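I've finally given in and cleared the table. It has been the place where everything lands for the best part of a year – post, chargers, a half-finished jigsaw, the parcel tape I keep buying because I can never find the last roll – and one evening in June I put the radio on and just got going.

It took me 55 minutes, which included a tea break and a long argument with myself over the pile of old Clenlow catalogues. (They went. I kept 2, for the curtains I'm never going to order.) Most of the rest was paper, and most of the paper could have gone in the recycling the day it came through the door.

The nice part was seeing the wood again! I'd forgotten how pale it is, and I'd completely forgotten the big arched bit of grain, all those curves tucked inside one another. I bought the table partly for that and then buried it under gas bills. 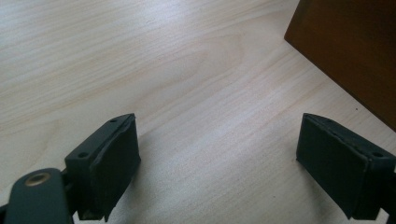
My sister reckons a clear table lasts six days at the most in any house, and that I should buy a tray for the post before I start feeling pleased with myself. She may have a point. I've been looking at the Ziltimura ones with the little raised edge, but they're a bit dear for something that will mostly hold pizza leaflets.

As for looking after the top, I'm keeping it simple. A cloth wrung out well, then a dry one, always along the grain. I did once try a spray polish and ended up with smears I could only see at breakfast, when the sun comes in low, so that's living under the sink now with the silver cleaner and the other things I don't use.

Next job is the drawer underneath the telly. I opened it last night, saw a tangle of leads and a Cloreleo manual for a kettle we no longer own, and shut it again. Maybe at the weekend, if it rains.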